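**Equipment page – Hand-Held Gripper Set, Lumanlan Student Project**

The Lumanlan Student Project provides hand-held gripper sets to enrolled classes and clubs for recording manual tasks and preparing them for use with a robot arm. The set is held in one hand and operated by the student directly. This page covers the contents of the set, the tasks for which it is approved, and the terms of loan.

Sets are prepared in the Brorska workshop and issued through the equipment desk at Girnitz. Each club may hold up to 4 sets at one time. Clubs entering the Vukance Challenge in April may apply for one additional set for the length of the competition.

## Contents of the set

| Item | Notes |
|---|---|
| Gripper tool | Two black fingers, hand operated |
| Finger pads | Orange, ridged, fitted in pairs |
| Markers | Square, black and white, mounted on both fingers |
| Camera | Wide view, fixed to the tool |
| Storage card | Labeled with the set number |
| Carrying case | Foam lined, with space for one spare pair of pads |

The markers allow the software to calculate how far the fingers are open at any moment in a recording. They must be kept clean and must not be covered with tape, stickers, or labels. A scratched or lifting marker is replaced at the equipment desk free of charge.

## Approved tasks

New groups begin with rigid objects such as blocks and cups, and continue to soft or flexible objects after their first recordings have been reviewed. Footwear is assigned at the second level. Canvas shoes bend under light pressure, and students must learn to choose a firm place to grip before closing the fingers.

The standard footwear task is to pick up each shoe at the heel, move it to the marked area, and set it down with its sole flat on the table. Shoes are used without laces at this level. Lacing is a separate task and requires two operators. Groups may use any pair of suitable size, provided that the same pair is used throughout one series of recordings.

A series consists of 21 recordings. The starting position of the shoes should vary from one recording to the next, including the distance between them and the angle at which they lie. Other items may remain on the table if they do not block the path of the tool.

The approach to the heel is the part of the task most often marked down in review. The tool should come in low and level, with the pads on either side of the heel before any pressure is applied. Students should pause briefly in this position – a short hold makes the start of the grip much easier to find when the recording is edited.

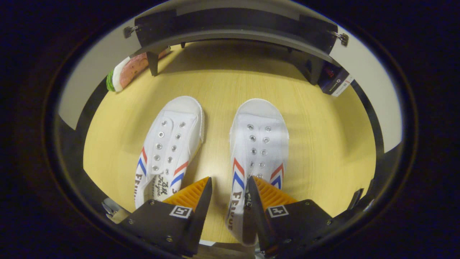
## Setup and daily checks

1. Inspect both fingers and confirm that all screws are tight. Use only the driver supplied by the workshop.
2. Press each pad with a thumb. A pad that shifts or peels must be replaced before use.
3. Wipe the camera lens and the markers with a dry cloth.
4. Open and close the fingers fully 5 times in view of the camera and save this as the first file of the day.
5. Enter the set number and the task name in the club log.

Recordings made without the opening and closing file cannot be accepted for review.

## Care and storage

Finger pads wear with use and should be changed after about 3000 grips, or sooner if the ridges have become smooth. Pads are always changed as a pair. Alcohol, solvents, and household sprays must not be used on any part of the tool.

The set should be stored in its case with the fingers open. Batteries are charged under adult supervision and are removed before the case is returned to the shelf.

## Terms of loan

Sets are issued to the club and may not be taken home by individual students. The supervising teacher signs for the set at collection and again at return. Damage should be reported to the equipment desk on the day it is noticed. Normal wear to pads and markers is covered by the project; lost cases and storage cards are charged to the club.

Applications are made on the equipment request form, available from the Girnitz desk. The form should state the club's name, the tasks planned, and the dates required.

Page last revised December 5, 2020.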